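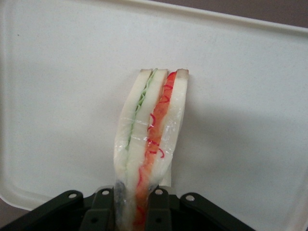

According to Bernd Engelhardt, the Havora station kiosk closing at six is the worst thing to happen to his commute since they took out the benches. He told me so before I'd even gotten my notebook out, and he told me again when I'd found a pen that worked. "I get off the 6:12," he said. "So what am I supposed to eat, the timetable?"

Well, Bernd, good news! Starting Monday the kiosk goes back to its old hours and stays open until 9 at night, every weekday. The notice went up on the window on Friday afternoon, and by the time I walked past on my way home there was already a little knot of people reading it and grinning at each other like school had been canceled.

If you don't use the station much, some background. The kiosk on platform 2 was run for years by Gomis, the same people who have the bakery on Yakubu Street (the one with the good rye, get there early). They gave it up in August when the rent went up, and a company called Jedari took it over. Jedari kept the coffee machine and the newspapers but cut the evenings, and that's when the grumbling started. I did plenty of it myself. I work late two nights a week and there is nothing sadder than smelling coffee through a closed shutter.

A petition was started at the ticket window and 200 people signed it, a lot for a town where it's hard to get anyone to sign for a parcel. I signed it twice by accident — once on the way out and once on the way back — and they made me cross one off, so the number is good.

Ksawery Szulc manages the kiosk for Jedari, and he was nice enough to talk to me on his lunch break this week. He says the short hours were only ever meant to get them through the first few months while they hired people. They've now got an evening person, and she starts Monday. He wouldn't promise anything about weekends, though he did say he'd "look at it in the spring," and I've written that down and I will be back in the spring.

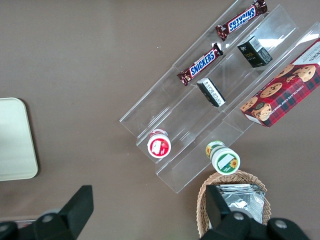

Will prices go up to pay for the longer hours? Small coffees stay the same until the end of winter, and Szulc says anything after that depends on what the railroad does with the rent.

The rent is the part I'd keep an eye on. It was the rent that pushed Gomis out, and the lease Jedari signed comes up for review next year. I called the railroad's property office and was on hold for 59 minutes (I made soup), and then a very polite man told me they don't discuss individual leases. So that's where that stands.

A couple of other things from the notice, because people have been asking me. The evening papers are coming back, but only the two local ones. You can still leave a key or an umbrella behind the counter for somebody to pick up, same as in the Gomis days, as long as there's a name on it. The last hot drinks will be a little before closing so they can clean the machine. And the loyalty cards from the old kiosk still won't be stamped, so my half-full one is going to stay in my wallet as a keepsake, I guess.

I went back to find Bernd and tell him, and caught him on the stairs. He wanted to know if they'd be bringing back the benches too. I said I'd ask — the railroad, again, so wish me luck and a shorter hold.

Posted 8 December 2019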